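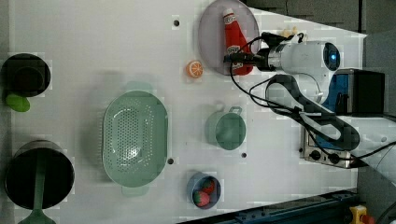
Girish Pant

Collecting and filtering tabletop demonstrations for a language-conditioned policy

These are the steps we follow to record a pick-and-place dataset on the toy kitchen table and cut it down to a training set. The procedure assumes one fixed overhead camera, one arm and a teleoperation device. It was used for the Tirell dataset: 3000 recorded episodes, of which 2195 were kept.

1. Fix the object set

Choose the objects before recording anything and do not swap them later. Mix shapes that need different grasps. A mug can be taken by the rim or the loop handle, a plate only by its raised rim, and a strawberry has to be pinched whole. Include containers of several depths, so that "put it in the bowl" and "put it in the pot" call for different release heights. Dark pots are useful but difficult: from overhead the interior is close to black, and depth readings inside it should not be trusted.

2. Write the instruction list

Write instructions as verb, object, target. Our list has 37 entries, for example:

move the ketchup bottle off the plate
put the orange slice in the small blue bowl
take the green utensil out of the large pot
place a strawberry in the colander

Avoid color as the only cue when several objects share it. On this table the colander, the mug and the utensil are all some kind of green, and Poonam Yadav found that early instructions such as "pick up the green one" were carried out differently by each operator. Name the object as well.

3. Randomize the layout

Run the layout script at the start of each block. It prints a table region for every object. Place objects by hand inside their regions and leave orientation free. Keep 28 layouts out of training entirely and store them in a separate folder now — it is very hard to separate them afterward.

Small objects should not be set over the holes in the tabletop. A strawberry that settles into one changes height slightly, and the grasp labels shift with it.

4. Record

Start with the gripper at the home pose. Read the instruction aloud, press record, perform the motion at a steady speed, release, and retract before stopping. Keep the emergency stop within reach of the operator's free hand. If a grasp slips, finish the episode and mark it as a failure. Do not retry within the same episode.

5. Filter

Apply the filters in this order:

a. Drop episodes with missing camera frames.
b. Drop episodes marked as failures. Move them to the failure folder, where the success classifier can use them.
c. Trim idle time at both ends, using joint velocity.
d. Drop episodes in which an object other than the named one moved beyond the displacement threshold.

Filter d removed more than the other three together. Most of the losses were from the plate, which tends to get pushed when the gripper approaches something lying on it. Sanaa Mansour tested training with and without this filter. Without it, the policy learned to slide the plate before closing on the bottle, and it did so on the held-out layouts as well.

6. Check before training

Replay one episode per instruction and compare the final object positions with the log. A constant offset points to camera calibration; a scattered one usually points to timestamps. Rerun the filters after correcting either.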